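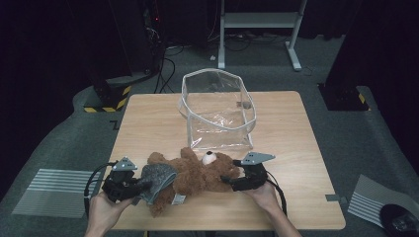
What Was Life Like in a Monastery?

A monastery is a place where monks live, work, and pray together. Monks are men who have promised to spend their lives serving God. Women who make the same kind of promise are called nuns. Their home is often called a convent.

If you had visited the monastery at Florholm 500 years ago, you would have found 20 monks living there. The man in charge was called the abbot. The monks chose him themselves, and he usually kept the job until he died.

A Monk's Day

The day began in the dark. A bell rang at 4 in the morning and the monks walked down a cold stone staircase to the church. They sang prayers in Latin, the language used in churches in those days. They came back to the church many more times before bed.

Between prayers there was work to do. Some monks grew beans and cabbages. Others baked bread, kept bees, or caught fish in the Jumen, the river that ran past the kitchen wall.
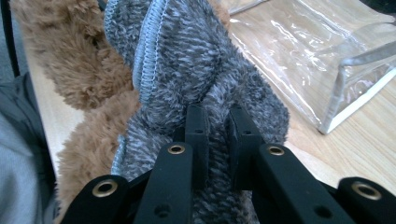 Meals were quiet. The monks did not talk at the table. One monk read aloud from a book while the others ate, and if you wanted the salt, you asked for it with a hand signal.

Copying Books

Before printing, every book had to be written out by hand. A monk who did this work was called a scribe. He wrote with a feather pen on parchment, a smooth sheet made from animal skin. A long book could take a year to finish. The first letter on a page was sometimes painted in red, blue, or gold.

How Did Someone Become a Monk?

A new member was called a novice. He wore plain clothes, learned the rules, and found out if the life suited him. Some novices went home again. Those who stayed made promises called vows — to own nothing, never to marry, and to obey the abbot.

Boys as young as 10 sometimes lived at Florholm too. They came to learn reading and singing, and most of them left when they grew up.

Are There Still Monks Today?

Yes. Monks and nuns live in many countries, and not all of them are Christian. There are Buddhist monks and nuns as well. Many monasteries have rooms where visitors can stay for a few nights.

Last updated: December

Contact us | Copyright Kundik History Pages | Back to top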